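Forum Automatisme et bricolage > Salons, visites, portes ouvertes
Sujet : Portes ouvertes chez Fisora, vos impressions ?

boulon_carre
Posté à 20 h 14

Bonsoir à toutes et à tous,

Comme promis dans l'autre fil, je viens raconter ma visite chez Fisora, et je vous préviens, je suis bavard (ma femme me le répète assez). J'y suis allé avec mon fils, qui a treize ans et qui voulait surtout voir « le bras qui attrape des trucs ». On a fait deux heures de route, il pleuvait des cordes, et le parking était une pâture. Prévoyez des bottes si vous faites la session de décembre !

L'accueil était vraiment gentil. Café, brioche, un badge en papier qui se décolle au bout de dix minutes, et on part par petits groupes. La première halle, c'est de la palettisation classique, très bruyante, très bien rangée. Ensuite on passe dans une salle plus petite, au fond du couloir, et c'est là que ça devient intéressant : un bras KUKA au-dessus d'un bac gris, avec des objets du quotidien posés dedans en vrac, et il faut les sortir un par un. Nous, on est restés plantés là trois quarts d'heure, au point que notre groupe est parti sans nous.

Quelqu'un d'autre y était ? J'aimerais bien comparer.

mirabelle57
Posté à 20 h 41

Oh oui, moi ! J'étais dans le groupe de l'après-midi, celui qui a eu droit à la brioche rassise, merci les gens du matin.

Très bonne journée aussi, même si je suis moins emballée que toi par la salle du fond. On nous avait annoncé une démonstration de tri, et j'ai surtout vu un bras qui hésitait. Il descendait, il remontait, il redescendait deux centimètres plus loin. Ma voisine a fini par lui parler comme à son chat. Je comprends bien que c'est difficile, hein, mais pour le grand public il aurait fallu quelqu'un qui commente en continu. La palettisation, au moins, on voyait des cartons avancer.

Par contre la dame qui tenait l'atelier sur les capteurs de force était formidable, j'aurais pu l'écouter jusqu'au soir.

tournevis_melancolique
Posté à 21 h 03

Je me permets de ne pas être d'accord, mirabelle57, et je le dis avec beaucoup d'affection vu le nombre de fois où tu m'as dépanné ici. La palettisation, c'est toujours le même carton, toujours au même endroit. Je travaille depuis longtemps dans un atelier où l'on fait ça et je vous assure qu'on s'y habitue en une matinée. Vider un bac en vrac avec des choses molles, des choses qui roulent et des choses transparentes, c'est un autre métier. Qu'il hésite, ça me rassure presque : il cherche sa prise.

J'avais vu une démonstration du même genre chez Endstead il y a quelques années. Tous les objets étaient des cubes en mousse. Ça marchait à merveille, évidemment, et je suis rentré chez moi de mauvaise humeur.

boulon_carre
Posté à 21 h 20

Ah, voilà exactement ce que je voulais dire et que j'ai mal expliqué. Ce qui m'a plu, c'est le choix des objets. On aurait dit le fond du sac à langer de ma sœur après un week-end de camping : un gant blanc en tissu, un biberon jaune-vert, une bouteille transparente à bouchon bleu, un paquet rouge orangé, et des ustensiles à manche dans un coin. Le gant, surtout ! Mon fils a parié un pain au chocolat que la pince n'y arriverait pas, parce qu'un gant, ça n'a pas deux fois la même forme.

Je vous mets ma photo, ça parlera mieux aux absents.

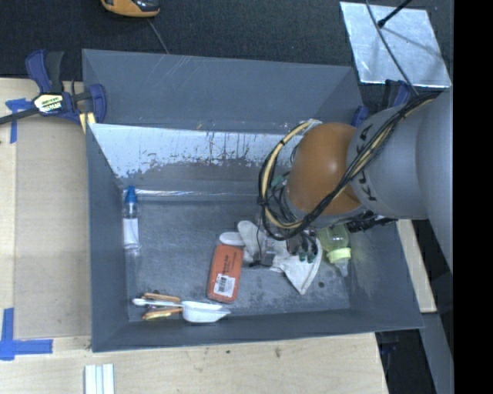 Et donc j'ai posé la question à l'ingénieur qui surveillait le poste, un monsieur très patient avec les enfants. Il m'a dit qu'ils avaient 241 objets dans leur réserve et qu'ils en changeaient l'assortiment plusieurs fois par jour, pour que la machine ne prenne pas de mauvaises habitudes. Il paraît que le plus pénible n'est pas ce qu'on imagine : les choses transparentes l'embêtent davantage que les choses molles, à cause de la caméra qui voit au travers. Quant au pain au chocolat, je le dois à la boulangerie de la gare, et je n'en dirai pas plus, mon fils lit ce forum.

mirabelle57
Posté à 21 h 38

Bon, vu comme ça... Je reconnais que je n'avais pas regardé les objets de si près, j'étais au troisième rang derrière un monsieur à très grand chapeau. Je maintiens pour le commentaire ! Un simple micro et la moitié de la salle serait restée.

Et tous ces câbles qui font une boucle autour du poignet du robot, ça ne gêne personne ? Chez nous on se ferait gronder.

tournevis_melancolique
Posté à 21 h 52

Sur un poste d'essai, on laisse du mou pour que le poignet puisse tourner, et on démonte la pince si souvent que tout gainer proprement serait une perte de temps. En production, je serais de ton côté. J'ai vu un câble arraché net chez un client, un matin à six heures, et j'ai encore le bruit dans l'oreille.

Pareil pour les serre-joints au coin du bac, ça fait un peu garage, mais ça tient et ça se déplace en une minute. J'en ai quatre à la maison et je les prêterais moins volontiers que ma voiture.

petit_pignon
Posté à 22 h 10

Bonsoir, je débarque dans la discussion, je n'ai pas pu venir (garde d'enfants, grippe, la totale). Question peut-être bête : est-ce que quelqu'un a retenu le prix d'une pince comme celle-là ? Je m'occupe d'un club de robotique de collège et on a 3 000 euros pour l'année, fournitures comprises. Je me doute que le bras est hors de portée, mais je rêve un peu.

boulon_carre
Posté à 22 h 26

Pas bête du tout ! Je n'ai pas osé demander pour la pince. En revanche, à l'atelier d'à côté, ils montraient un petit kit Qudah à 400 euros, avec deux doigts et une ventouse, que les gamins pouvaient piloter eux-mêmes. Mon fils a attrapé une balle de ping-pong au bout du sixième essai et il en parle encore au petit-déjeuner. Pour un club, je regarderais de ce côté-là.

tournevis_melancolique
Posté à 22 h 34

Le kit Qudah est bien, mais la ventouse fuit. Mets un peu de joint silicone, laisse sécher une nuit, et demande aux élèves d'apporter chacun un objet de la maison. Tu auras ton bac en vrac pour pas un sou, et tu verras vite lesquels sont pénibles.

petit_pignon
Posté à 22 h 41

Merci mille fois, c'est noté, l'idée des objets de la maison est adoptée ! J'en connais un qui va m'apporter son hamster, il faudra que je précise la consigne.

mirabelle57
Posté à 22 h 58

Pour celles et ceux que ça tente, il y a aussi une visite chez Sustero au printemps, sur inscription. J'ai deux places dans la voiture au départ de Metz, et je m'occupe de la brioche. Envoyez-moi un message privé.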